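Folding shirts, take two

So I promised I'd write up the cloth thing once we had numbers, and now we have numbers! Not huge ones, but I'm happy.

Quick recap for anyone who skipped the last post. Yutong Lu and I have been training a folding policy on teleoperated demos, and the old version kept fumbling the very first move, which is getting hold of an edge. Once it had an edge it was pretty decent. Without one it just sort of petted the shirt and moved on to the next step as if everything was fine.

The change we made is small. We used to train on whole episodes with every moment weighted the same. Now we cut out the stretch right before and right after the gripper closes, and the policy sees those bits a lot more often (Yutong calls this "chewing the hem", and the name has stuck in our code, sorry to whoever inherits it). We had 1,177 demos to start with and threw out the ones with dropped frames or a late wrist camera, so 703 went into training. 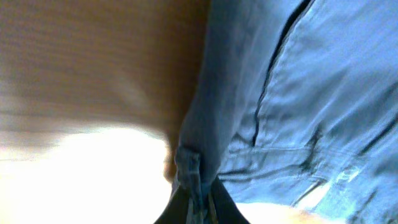 Wrist camera view, light blue cloth, with the black fingertip down at the folded hem.

Look at how smeared the wood is on the left. I used to filter out blurry frames like that, and I now think that was a mistake – the arm moves fast near the cloth, so the policy is going to get blur at test time whether I like it or not. Putting them back in helped more than the fancier loss I spent half of the summer on. Ugh.

Results: over 566 test grasps, the new policy missed the edge 44 times. I don't have a fair number for the old one yet, because we moved the camera in between, and Ramil Rivera has (rightly) told me to stop quoting the old figure next to the new one. We'll rerun it in November.

Still bad: thick seams, and anything where two layers stick together. It grabs both and looks very pleased with itself. Yichen Qian wants to try a tiny wiggle after the grasp to shake the second layer off, and I'm setting that up next.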